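Grutimine gallery: planning grasps on cloth

Leire Figueroa, 19 Mar 2021

Grutimine is the grasp planner we have been writing at Lukden for handling clothes. It takes a depth image and a colour image, decides where on a garment to take hold, and passes a short arm path to the controller. This page shows the planner at work, with some notes on the parts of the software behind it. The notes follow the order in which data moves through the system, and the picture comes after them.

The code is split into four processes that talk over a message bus. Perception and planning run on one machine, and the arm controller runs on its own with nothing else competing for the processor. Logging used to live inside the planner. We moved it out in July after a full disk stopped the planner in the middle of a run, and it has been a separate process ever since.

Segmentation
The first stage separates cloth from whatever it is lying on. We began with a colour threshold, which was fine for bright garments and poor for grey ones on grey furniture. The present version is a small network trained on 3657 labelled images, most of them labelled in-house. It gives one mask per garment and treats touching garments as one until a pull shows otherwise. Socks are still a weak point.

Grasp candidates
For each mask the planner samples 300 points and scores them. A point scores well if there is a ridge or a hem nearby, if the fingers can get in from the side, and if the arm can reach it without going near a joint limit. Waistbands tend to score highly, as they are thick and hold their shape. The scores are written to the log along with the rejected points, so a bad choice can be replayed and looked at later.

Approach path
The arm path is worked out in two pieces. The long move to a point just short of the cloth uses Ortner, our general path planner, with the furniture as an obstacle. The last stretch is a straight line at low speed. Ortner is not used there because it treats any contact as a collision, and on a soft surface we want to be allowed a little contact – the fingertip often has to press down to get under an edge.

Finger control
Closell is the module that closes the gripper. It runs at a fixed rate and watches motor current to decide whether there is cloth between the fingers. The current signal is noisy for thin fabrics, so there is a wait of 40 milliseconds before it reports a hold. If no hold is reported, the planner backs off and takes the next candidate on the list. After three tries it asks for a new image.
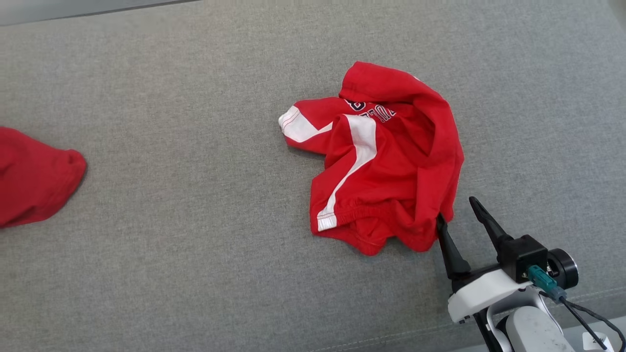
Red garment with a white stripe, bunched up on grey fabric. One finger is at the lower edge near the waistband and the other is raised.

Crumpled garments are harder for the planner than flat ones. A heap has plenty of ridges, and many of them are loose folds that give a poor hold. We added a penalty for tall folds that stand away from the rest of the mask, and a small bonus for gathered edges. Both weights are set in the planner's settings file and can be changed between runs without a rebuild.

Replay tool
Every run can be stepped through on screen with the mask, the candidates and the path drawn over the colour image. The tool keeps the last 2000 runs and drops the oldest after that. Marking a run as 'keep' stops it being dropped.

Next on the list is joining the two path pieces so that the arm no longer stops between them. The work is on a separate branch for now.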